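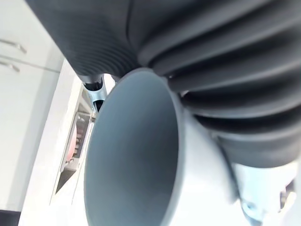
Figure 1. View from the wrist camera in the kitchen area, with the ribbed hose and the grey pipe close to the lens.

3. Visit to the Altlow open day

Our group of six went to the open day at Altlow in November. Svenja Aebischer showed us the kitchen demonstration, where a robot arm is taught household jobs. Visitors were let in 12 at a time, so we waited in the corridor first and read the posters.

The wrist camera was the part most useful for our project. Its picture was shown on a screen beside the arm. White cupboards and a white worktop wash out easily in strong light, and the edges become hard to find. We had the same trouble with our own test images at school.

Godelieve Vanhove asked how many recordings were needed for one task. The answer was about 4000, which is far more than we can make. We have decided to keep to one task and use a darker work surface. Our questions and the answers we noted are in Appendix B.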